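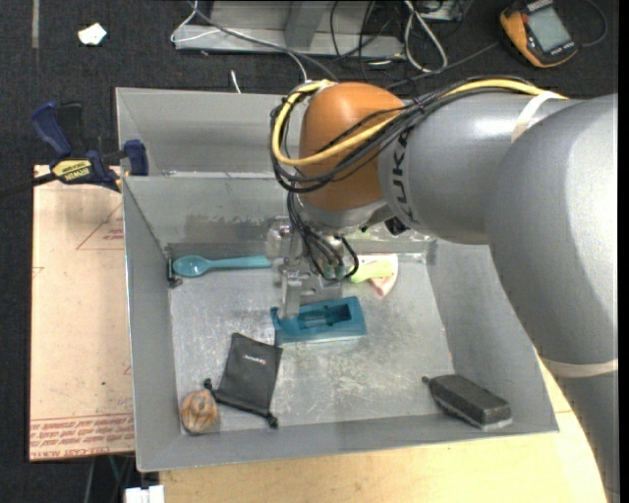 Equipment > Newsletter > Picking Cell Budget

December. By Nour Qaisi

The budget for the second picking cell at Abu Hammour is now with the purchasing office, and several of you have asked what is in it. The arm is the easy part. We are asking for the same make we already run, a KUKA, so that spare parts and training carry over. The smaller lines took more work. The first cell still has its gripper cables bundled along the outside of the arm, with a wide loop at the orange joint, and the bin is held by an Irwin bar clamp. Both are fine for trials on mixed small items. For a cell that runs a full shift we want a proper cable package and a fixed bin mount, so each now has its own line in the request.

We got two quotes for the cable package. Okement came in at $1,775, fitted, with a delivery time of 8 weeks. Remska quoted $1,191 for the parts only. Our own technicians can do the fitting, but they are booked through the end of the quarter on the conveyor repairs at Lundov, and pulling them off that job would cost more than the difference. The request goes in with the Okement price. If the Lundov work finishes early we can still change it before the order is placed.

The bin mount will be made in our own shop. Please send any changes to the drawing before it goes to cutting. The current version keeps the bin at its present height and leaves room for a divider, which the test group wants to keep.

Gripper fingers are listed as a consumable this year. Last year they came out of general maintenance, and we ran short in the spring. The new line covers 19 sets across both cells. Anyone who takes a set from the cabinet should write it on the sheet inside the door with the cell number.

Still open are the floor work and the guarding. The carpeted area cannot be used for the second cell, and we are waiting for a price on a sealed floor in the next bay. Guarding will be quoted once we know the final layout. Neither amount is in the present total, so expect a second request early next year.

Questions about the budget go to Nour Qaisi at the equipment desk.

Contact the equipment desk | All rights reserved | Back to top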